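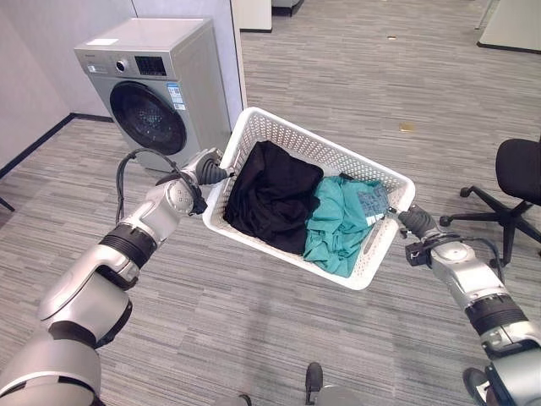 *A black garment and a teal one share a white laundry basket.*

**The Online Qualifier Is Not Doing What Adero Says It Does**

Adero drew 559 entrants this spring, and the organizers would like you to be impressed. I was, until I read the bracket. Only 98 of those players ever sat down in the hall at Quiroga. Everyone else went out in an online qualifier that cost the same entry fee and ran on a Thursday night, with sets starting as late as 11 p.m.

The pitch is that this opens up the fighting game scene. Maybe. But the Flutska regional counts heads only once people have checked in at the door, and by that measure it was the bigger event. It also had pools of five, so a nervous first-timer got four sets for the money.

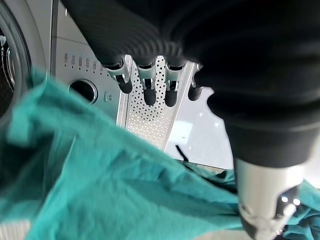
Adero's online players got double elimination and a disconnect rule that handed the set to whoever stayed connected. I watched eight matches end that way – two of them on game point.

Then there's Hetero, the circuit that awards ranking points by entrant total. It hasn't said whether a qualifier loss counts as attendance. If it does, expect every mid-sized tournament to bolt one on by June, and expect the fees to stay right where they are.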